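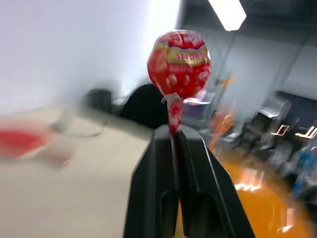
The gripper on the Bromley arm now closes on a lollipop stick and holds it upright while the wrist turns. It took most of November to get there, and the greater part of that went into the bottom few millimetres of the jaw travel. These are my notes, in roughly the order I wish I had done the work.

Bromley is the arm I have been building at the shared workshop on Nakarska. The joints and the base are covered in earlier posts and haven't changed. The new parts are the gripper, its drive board (a Cheung, the small one with the screw terminals) and the wrist camera, which looks along the fingers toward the tips. Everything at the wrist runs from the same 24 V supply as the joints, through a separate fuse.

The fingers

There are two, in matte black plastic, with bevelled faces and a long recessed slot down the inner side of each. The slot saves a little weight, but its main purpose is to let the tip give slightly under load. My first set had no slot. With solid fingers the motor current goes from nearly nothing to stall in a very short distance, and the controller has no time to do anything sensible in between. With the slot there is a usable ramp.

The bevel is for the camera. Square fingers hid too much of whatever was behind the tips. I took material off the outer edges until the fingers started to twist when I pushed on them sideways, then put a bit back. There was no calculation involved. If you want one, treat each finger as a tapered beam and be pessimistic about the layer bond.

The tips meet before the rest of the faces do. I set the mounting holes so that the fingers lean toward each other very slightly at full close, and the lean comes out as they load up. If you mount them exactly parallel, they meet at the base first and the tips stay open by a hair. On a block of wood you would never notice. On a stick this thin it means no grip at all.

Finding zero

The encoder is on the motor shaft, so the controller knows the shaft angle and nothing about where the tips are. At power-up it closes slowly until current rises past a threshold, calls that zero, and backs off.

This works, but the zero it finds is too far in, because the fingers have already flexed by the time the threshold trips. I measured the error by closing on a strip of paper and noting the count where the paper first dragged, then the count where homing stopped. The difference on my set is 262 counts. It goes into the config as a fixed offset. It will be different for any other pair of fingers, including another pair from the same file, so measure it each time you change them.

I did not expect temperature to matter. It does, a little. The offset drifts after a long session, and I re-home between runs instead of trying to model it.

Closing on something thin

The control loop has two stages. In the first, the jaws close at a fixed speed to a position just wider than the expected object. In the second, they creep in and watch the current. When current passes the grip threshold the controller switches from position to current and holds.

The mistake I made for too long was leaving the integral term running across the changeover. It winds up during the creep, and the stored error is then dumped into the current loop as one hard squeeze. A paper stick does not survive that. Reset the integrator at the switch. It is one line.

The other problem was the grip threshold itself. I had picked it while closing on a steel rod, where the signal is clean. A wrapped stick is softer, the wrapper slides over it, and the current climbs in small steps. I now filter over 13 samples, which is enough to smooth out the steps without adding a delay that matters at creep speed.

Why lollipops

They are a good test piece. The weight is all at the top, so any slack in the grip shows up as a lean as soon as the wrist moves. The stick is narrow and so is the contact patch. The foil is printed and shiny, which upsets the camera's exposure and is worth finding out early. They also cost very little, and the damaged ones get eaten.

The camera side is less finished. Overhead light panels and a glossy floor make for bright patches behind the object, and auto exposure hunts whenever one of them comes into view. I have locked the exposure, which helps with the hunting and does nothing for blur. When the wrist swings, the bench smears badly while whatever is held between the fingers stays fairly sharp. For checking a grip that is acceptable. For finding the next object it is useless, so for now the arm stops, waits for the vibration to die down, and only then looks.

Endurance

I left the open and close cycle running on a bare stick to see what would wear first. It got to 1,342 cycles before I stopped it. The fingers were fine. The set screw on the pinion had started to walk, which I heard before I saw it. It has a flat and some threadlocker now, and should have had both from the start.

Dirk Van Beek suggested a belt in place of the pinion, and he is probably right. I don't want to redo the housing this year.

Still to do:

- strain relief for the camera cable at the wrist
- soft pads for the tips, thin ones, probably cut from sheet
- try the Zalar force sensor that has been in the drawer since winter
- slip detection from the current signal alone - I doubt it will work on foil
- tidy the config file so that the offset sits with the finger set it belongs to

The finger files will go up once I have cleaned out the dead sketches. The homing code can go up sooner, as it is short.

3 comments

pinionhead
Same set screw story here, except mine let go entirely and I spent an evening blaming the encoder. Did you file the flat with the motor in place or take it out?

Reply from author
Took it out. Filings and magnets don't mix. It's four screws and a connector.

grey_gantry
Have you tried a shallow V in the tips? I cut one into mine for holding drill bits and it centres round things nicely. It does make flat stuff worse, mind you.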